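Reading the Evidence in Main Street Studies
Notes for Week 3

Last updated: October

Most of you have now read the Pirndale report, and a few of you have told me it's convincing. I'd like you to be less convinced by the end of the session. The report says that wider sidewalks brought more people into the shops, and that more people in the shops meant more money spent. It gives these as one finding. They are two claims, and the second hardly gets any support at all.

Start with how the shopper survey was done. The town hired Šimek, a consulting firm, to stop people on the main street and ask how they had travelled there and what they expected to spend. The firm spoke to 200 people. That sounds like plenty until you ask where they were standing. Everyone in the survey was already on foot and already downtown. Someone who had given up on the place and gone to the mall on the highway could not be asked a thing. People in a hurry don't stop either, so the answers lean toward those with time to chat.

Then there is the word "expected". People are poor judges of what they are going to spend in the next hour. They say one figure on the sidewalk and come home with another. The report never checks the answers against till receipts.
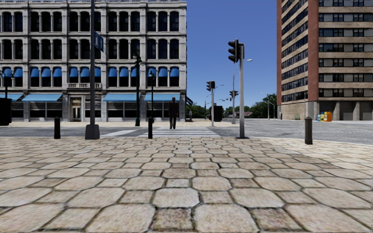
One student wrote on the course page that shop owners would never hand over their receipts anyway, so a survey is the best anyone can do. I accept the first half. Owners are private about money, and I would be too. But a thing can be the best available and still be weak, and a report should admit as much in the same sentence as the number. Pirndale puts its warning in an appendix, after the maps.

Before and after

The next problem is timing. The "before" count was made in early spring and the "after" count in summer. I'd expect more people to be out walking in summer on any street in the country, including the ones left exactly as they were. You can't credit the new sidewalk with the weather.

The usual fix is a comparison town. The authors chose Clenby, down the valley, which had no street work that year. Good idea, badly carried out. Clenby lost its grocery store between the two counts, so fewer people had any reason to go downtown. Set beside a town in trouble, Pirndale looks like a success, and it might have looked like one with no changes at all.

When you read a study with a comparison place, look up the local news for that place. It takes ten minutes and it has sunk more than one paper I once liked.
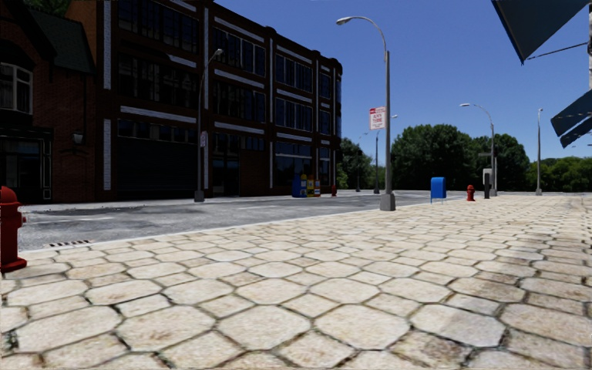
Surely no two towns are ever the same, came a remark from the back row when I taught this last, so by that standard we could never compare anything. Fair point, and I gave a bad answer on the day. A better one: the towns don't have to match. The authors have to tell you how they differ and which way the difference pushes the result. If it pushes toward the answer they wanted, trust the result less. If it pushes the other way and the result still stands, I start to listen.

Counting heads

Foot traffic in the report comes from a Jinix counter fixed near the corner. It logs passes, so a person who goes out for coffee and comes back is logged twice. A delivery driver making three trips looks like a small crowd.

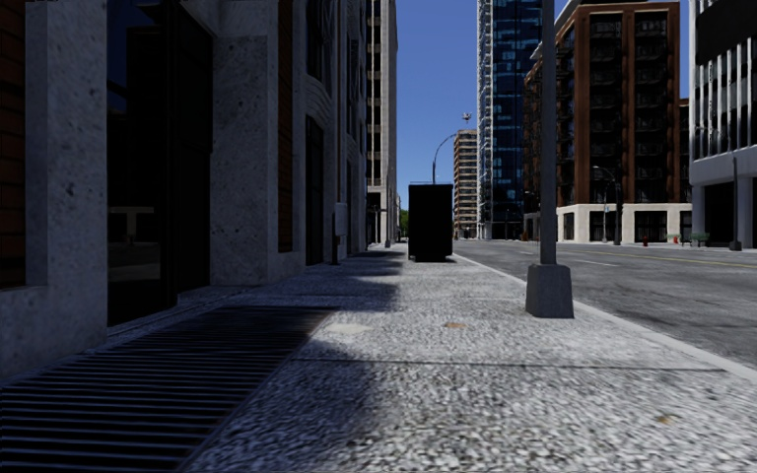
None of this matters much if the same error turns up in both counts, and people selling counters like to say so. I have doubts. If the new street has a patio where servers cross back and forth all day, the error has grown along with the thing being measured. The report doesn't say how close the counter was to the patio. I wrote to ask and was sent the same report again.

I am not saying wide sidewalks are a bad idea. I like them. Liking them is why I try to read this sort of study slowly, and I'd ask you to go hardest on whichever papers you agree with.

For next class

Read the method section of the report again, including the appendix. Pick one claim from the summary page and trace it back to the table it came from. Write down where the wording gets stronger along the way. One page is enough. Please don't send me your views on parking.

2 comments

Contact the course office | Copyright remains with the instructor | Back to top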